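I have bought headphones the way other people buy houseplants, which is to say every time I'm sad, and by September I had 6 pairs in the apartment and a drawer of cables I was afraid to open. So I decided to get picky! Two pairs could stay out on a table, and the rest had to earn their keep or go to my sister's.

The Somum pair stayed because they're light and I can wear them through a whole afternoon of transcribing (I type slowly, don't ask). The Ondetti pair cost me $343, so they were always going to stay, let's be real. I had my eye on a $212 pair from Georgiev too, but the ear pads felt like dinner plates and I put them back on the shelf and went for a sandwich instead.
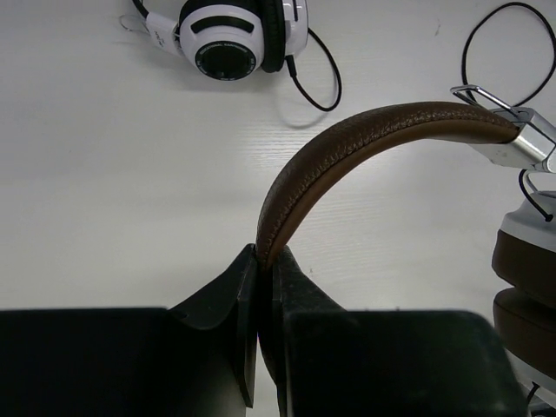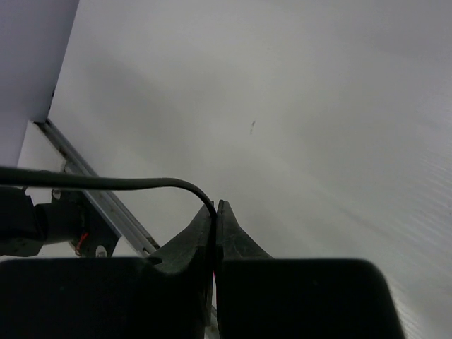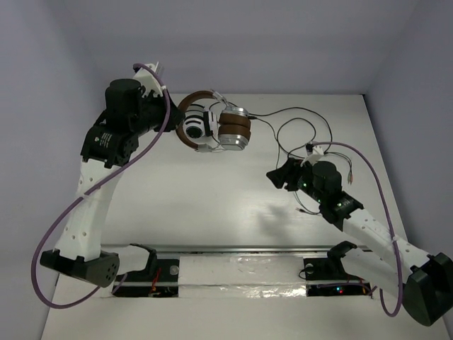
What I really care about is cable. I know, everybody went wireless, and I tried it for a winter and hated charging one more thing before bed. But a wire has to live somewhere, and mine used to live around the leg of my chair. A brown leather headband with a neat line of stitching is a lovely thing to look at, and then there's that thin black cable sagging in loops clear across the white tabletop, and I wince for every coffee mug I've ever dragged to the floor. I've started coiling mine loosely, over my hand, and closing it with a strip of cloth tape from Latevby. The roll was 300 inches long and I'll be using it until I retire.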